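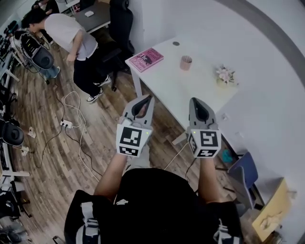 How many things should stay on a table when you are not using it?
Three, in my opinion, and one of them should have no use at all.

I came to this number slowly. I grew up in an apartment where the table was used for everything. We ate on it, my mother cut fabric on it, my brother repaired radios on it, and at night somebody pushed all of this to one end so that I could do my homework. I thought a table was a kind of shelf in the middle of the room. When I moved away and rented my first room, I put my own things on my own table, and in one month I could not find the wood anymore.

Then I went too far in the other direction. For a year I kept the table completely bare. I wiped it every evening. Guests told me the room was very clean, and they did not stay long. My friend Märta Torvik said it looked like the table in a bank where you wait to sign a paper. I was offended, but after she left I sat down at it and I understood her.

A bare table asks you to do something. You sit, you put your hands on it, and you feel you should have brought work. A full table asks you too, but it asks you to clean. I wanted a table that lets a person sit down for ten minutes without a plan.

So, the three things. The first is a book, and it should be a book that somebody is reading or could start reading. I do not like the large books that people buy for the color of the cover. I have nothing against a colorful cover, a pink one is cheerful on a white table, but the book must be light enough to pick up with one hand. If it lies near the edge, a person will pick it up. If it lies exactly in the center, they will think it is decoration and leave it alone. I have tested this on my visitors for several years.

The second is a cup. Here my friends disagree with me. Matvii Tkachuk, who shared an office with me for a long time, puts every cup in the sink the moment he has finished, and he used to put mine there also, when I had not finished. For him a cup on a table is a small failure. For me it is a sign that the place belongs to living people. I accept even a paper cup, if it is only one. Two paper cups already look like the end of a party.

The third thing is flowers, and this is the one with no use. I should confess that mine are artificial. For many years I was ashamed of this. Fresh flowers are better, I will not argue, but I travel for my work and I have killed many plants. A small bunch in pale colors, placed far back near the wall, does what I need. It does not take the place where your elbows go. Geum-ok Cho, my neighbor, tells me that artificial flowers collect dust and that I should be honest and have no flowers. I dust them when I dust the lamp. It takes one minute.

I also have an opinion about the table itself. I prefer white, plain and rectangular, against a wall, on a floor with some color in it. Brown boards are very good for this, because the floor then does the work of making the room warm and the table can be quiet. A dark table on a dark floor disappears, and people leave keys on it and forget them. I do not mind the round hole for cables that many office tables have. At home I have one and I never put a cable through it. My nephew drops pencils in.

Some readers will say that this is a small subject, and that a person with real problems does not think about cups. I think the opposite happened to me. In October, when I had a difficult time at work and slept badly, the big parts of my life were not in my hands. The table was. In the evening I took away the letters, the charger, the receipts, the screwdriver, and I left the book, the cup and the flowers. In the morning I had one place in the apartment where I could sit.

I do not insist on the number for everybody. A family with children cannot live by it, and a person who sews should ignore me. But if your table makes you tired when you look at it, take everything off, wash it, and put back three things. Leave it like this for a week. You can always put the letters back.

Ovidiu Hodoroagă
April 26, 2020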